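Chapter 4
Heat, Water, and the Second Meal: How Leftovers Change

By the end of this chapter you should be able to explain why reheated food rarely tastes the way it did the first time, describe what happens to starch and egg protein as they cool, and plan a small tasting test of your own.

Let me start with a confession. When I first taught this course at Skiredell, I had no chapter on leftovers at all. We covered roasting, we covered bread, we spent two happy weeks on stocks and sauces, and then one November afternoon a student named Mawuli Aidoo raised his hand and asked why yesterday's rice was hard. I gave him a short answer, and it wasn't a very good one. He asked a second question, and then a third (he was that kind of student, and I hope you are too), and by the time the bell rang I had promised the class a proper lesson. What you're reading grew out of that promise, with a great deal of help from my colleague Xiuying Guo, who knows far more about starch than I ever will.

Most of the cooking we do at home is second cooking. We warm the soup, we revive the noodles, we put a plate in the microwave at eleven at night and stand there in our socks waiting for the beep. Cookbooks say very little about any of this, and that seems a pity to me, considering how many of our meals depend on it. 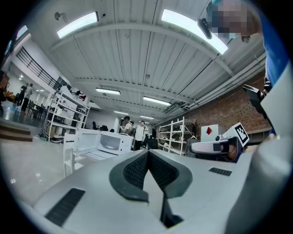
So, back to Mawuli's rice. When you boil rice, the grains take in water and swell, and the starch inside them loosens up from its tight, orderly packing. We call this gelatinization, and you met the word in Chapter 2. As the cooked rice cools, some of that starch slowly lines itself up again and squeezes out a little of the water it was holding. The grain gets firm, even chalky. This is retrogradation, and it is also a large part of why bread goes stale. The good news is that much of it can be undone with heat and a spoonful of water, and you'll see how in Section 4.2.

Notice that I said "with heat and a spoonful of water." New cooks tend to remember the heat and forget the spoon. Guoqing Xie, who ran the lunch counter at Drumari for many years and was kind enough to read an early draft of these pages, wrote in the margin here: "Cover it!!" She was right, and I've left her exclamation marks in. A loose cover keeps steam close to the food, and steam carries heat into all the little corners that a microwave tends to miss.

Those missed corners deserve a word. Microwaves don't fill the oven evenly. They bounce off the metal walls and overlap, making some places hot and leaving others cool, and the turntable is there to carry your dinner through both. Thick food adds a further trouble, since the waves do most of their work in the outer layers and the middle has to wait for warmth to creep inward. A flat, even layer reheats far better than a mound. Spread things out, stop halfway, stir if the food can be stirred, and let it stand a minute before you eat.

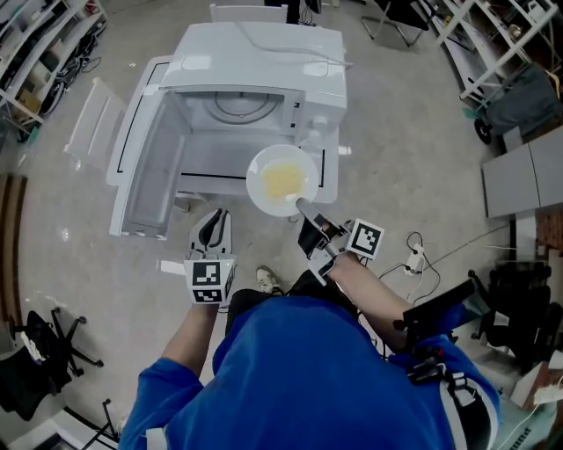
Eggs are a harder case than rice. Egg proteins begin life as little folded bundles floating in water. Heat unfolds them, they catch hold of one another, and they form a soft net with the water trapped inside. Cooling doesn't reverse this the way it partly reverses the swelling of starch, and a second round of strong heat only pulls the net tighter. Water gets pushed out, and you're left with something rubbery sitting in a small puddle. Gentle heat in short bursts is the kindest thing you can do. Half power is your friend here, and I wish more people would press that button.

There is one more change to mention, and it has to do with flavor. Cooked meat, poultry especially, can pick up a stale, cardboard-like taste after a night in the refrigerator, as its fats react with oxygen. Sauces slow this down, and so does wrapping the meat snugly. Hanyu Zeng, a former student, swears by a thin coat of gravy, and I've come around to her view - though my family would tell you I never needed much persuading about gravy.

Before You Read On

Cook a small pot of plain rice tonight. Eat a spoonful while it's fresh, and write down three words about its texture. Refrigerate the rest promptly in a shallow, covered dish. Tomorrow, taste it cold, then reheat one portion dry for 30 seconds and another with a spoonful of water and a loose cover for the same time. Keep your notes, as we'll return to them on page 44.

4.1 What Starch Remembers

Take a single grain of uncooked rice and try to break it with your thumbnail.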